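About us

By the Semaan workshop, Flaltside
Updated in February

We are a small repair and reuse shop for computers, and we are in the old bakery on the lower road in Flaltside. The shop has the family name Semaan on the door, but there are four of us now and not all are family. We began in Grisovdale, in one room above a shoe seller, and we moved when the stairs became too much for our backs. Old computers are heavy.

Our work is simple to explain. People bring a computer which is slow, or which does not start, or which they do not want any more. If it can be repaired for a fair price, we repair it. If the owner wants to give it away, we erase the disk, change the tired parts and give it to a family or a school which has need of it. Until now we have given out 2305 computers. We keep the list in a blue book by the till, and you are welcome to look in it, though the early pages are in very bad handwriting.

In the first years we did mostly selling. We bought used office machines and sold them again, and I must say it did not go well. Then a primary school in Grisovdale asked us if we had 14 computers for a reading room. We had nine. We asked our customers for the other five and they came within one week, one of them in a pram. After this we understood what kind of shop we wished to be.

The project with schools is called Truvitz, after the hill which you see from our back window. Every school term we choose some schools from the letters which they send us. We deliver, we put everything in its place, and we come back once in the term to see what is broken. We ask the schools to pay only for the cables and the petrol.

How we work with your computer

We look at every machine before we say a price. Looking is free. If we think the repair is not worth your money we will tell you so, and you can take the computer home or leave it with us. We never throw away a machine before the parts are taken out of it. Memory, fans, power supplies and screws all go in drawers, and many of them find a second life in the computer of another person.

About your photographs and letters: we do not open them. When a disk must be erased, you can stand beside us and watch, and many customers do this. Please make a copy of what you love before you come. We can help with this also, but it takes time, and in the weeks before the school year we have little of it.

We also teach. In the evening, from seven o'clock, there is a table for learners at the back of the shop. You can bring your own computer or open one of ours. We have had learners of 11 years and learners of more than 80, and the older ones are better at keeping their screws together. The tea is included, and for the biscuits there is a tin.

The front window was paid for by our neighbours, who collected 400 for it after the storm. We have not forgotten this. If you live in our street, we will always look at your printer, even if we do not like printers.

Reader comments

Moss_lane: My mother's computer was with you for two days and now it starts before her kettle boils. Thank you from both of us.

teacher in room 6: We had our machines through Truvitz last year. One keyboard has lost its letter G but the rest are going well. Can we write to you again, or is it only once for each school?

Semaan workshop: Please write again! And we have many keyboards, come and choose one.

old_dial: Is the evening table also open in summer?

Semaan workshop: Yes, but in August we begin at eight, because of the heat in the back room. 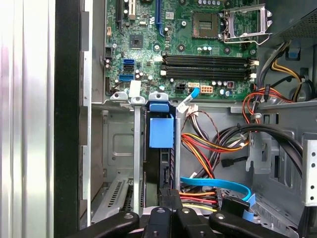
Inside a desktop tower: the motherboard, with its CPU socket open and empty.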